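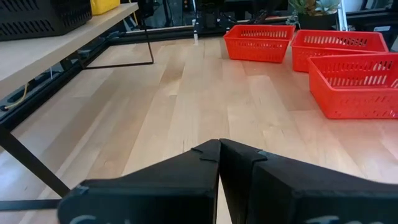 What is in the Donati collection?

Glass plate negatives, 516 of them, mostly street views and river scenes taken by the Donati portrait studio between paying jobs.

Print | E-mail

FOR IMMEDIATE RELEASE - Peltier Photo Archive puts Donati plates online

The Peltier Photo Archive has opened the Donati collection to the public. Free to view, no login. Scans by Ondix, catalog notes by Vittoria Vitale. Captions in English and Italian, 80 still missing a place name - help welcome.

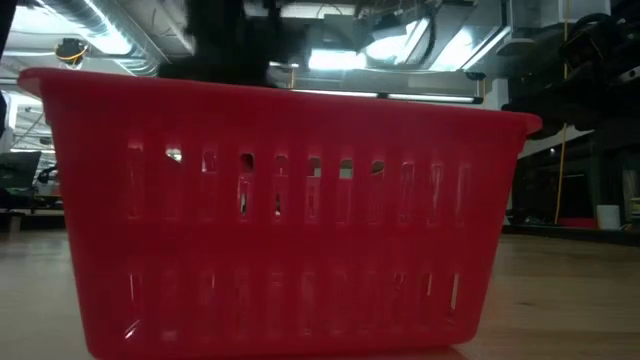

Red plastic basket, side view.

Plates date from the 1920s and 30s. Emulsion lifting on 16 of them, so those were scanned first and won't be handled agian. Seven show the old market hall at Brustateo before it was torn down. 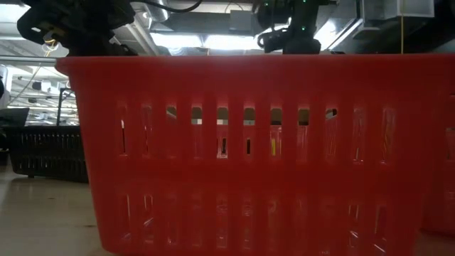 The market hall views were the surprise. "We had only drawings of that building," said archive director Man-sik Kong. "Now we can read the signs over the stalls."

Prints on show at the archive in December. Hours to be anounced. High-res files for press on request.

Last updated: 2 Aug 2020

Comments (3)

rivergal: Plate 212 is the ferry landing, looking north. Am sure of it.

T.B.: Can we order prints??

oldlens: Search box does nothing on my phone. Nice scans though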